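Reading time: 2 min

Notebook, Rerkmont site, 11/08/2026
Entered by Hinata Sasaki

Staff who formerly cleared tables now record clearing tasks with the hand-held gripper. Shift allocations are under review accordingly. 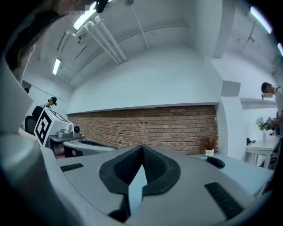

Gripper in the brick-walled room; marker box behind.

Log stands at 479 recordings, 63 of them plate handling. Operators request shorter turns and a say in task order. Both points referred to Muvitz.

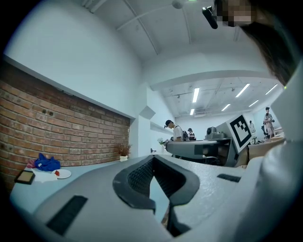 Plate with strawberry, blue cloth to the left.

Open: revised job titles, wrist strain form.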